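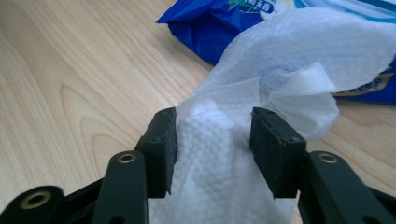
Blue packet of wet wipes on a wooden table.

The last bus from Stirkudville left at 7, and I missed it because of my grandmother's clock. She had wanted me to take it to Wavura, to the sea, where my aunt would hang it in her kitchen. It was heavy, and it had not rung in all the years that I knew it.

I sat down in the station with the clock on my knees. The next bus was in the morning. Outside the rain was falling on the road, and the woman at the ticket window was already counting her coins.
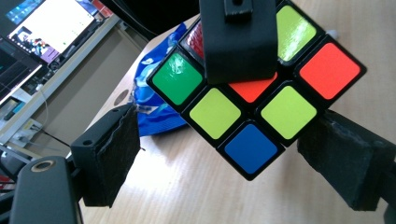
You can sleep on the long bench, the woman called through the glass, but the clock must stay quiet. I told her that it was broken. She looked at it for a long time and switched off her lamp.

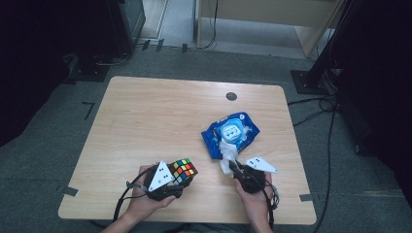

In the night I woke up and heard it ring 4 times. I put my coat over it and held it tightly, as one holds a child who is crying in church. When it was light, the rain had stopped. The bus for Wavura stood at the door with its engine running, and the driver asked me if the clock needed a ticket too. I paid for two seats.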